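Why I'd Rather Show a Robot Than Tell It

I spent most of June teaching a humanoid to move parts from a shelf into a bin, and I have never enjoyed a job so much. You put on the headset and gloves, lift your hand, and the robot lifts its hand (a beat later, like a polite dance partner). Then you do the job, over and over, and it learns from what you did.

People at Cerstead kept asking why we don't just write the thing down. Try it! Try writing down how your thumb knows when to leave the rim of a tray. I gave up after 2 pages. Showing it took me 8 seconds.
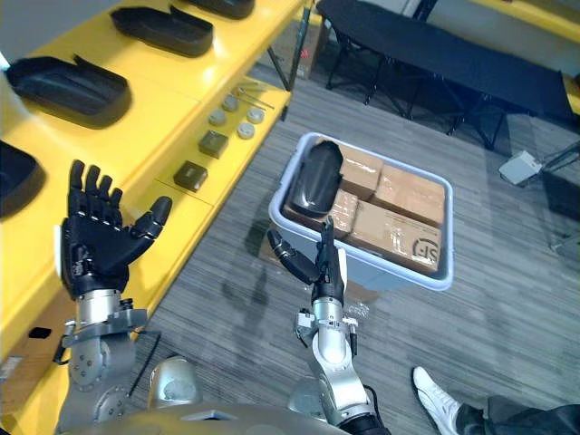
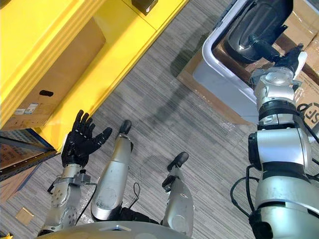 Yellow shelving, a bin, and a pair of five-fingered black hands to work with.

Chaltu Asfaw wrote back to say I was being far too kind to the method. If it takes 3000 goes to teach one bin, she said, then all we've done is move the boredom from the packer to the person in the gloves, and any bad habits go along with it.

She's right about the habits. I reach too high, and so did our robot for a while. But I don't find the goes boring, and I think that's because each one is real work done by somebody who knows it. The packers at Vellwood picked up the gloves in a morning and were better than me by lunch. They have never written a line of code, and I'd love to see many more people like them doing the teaching.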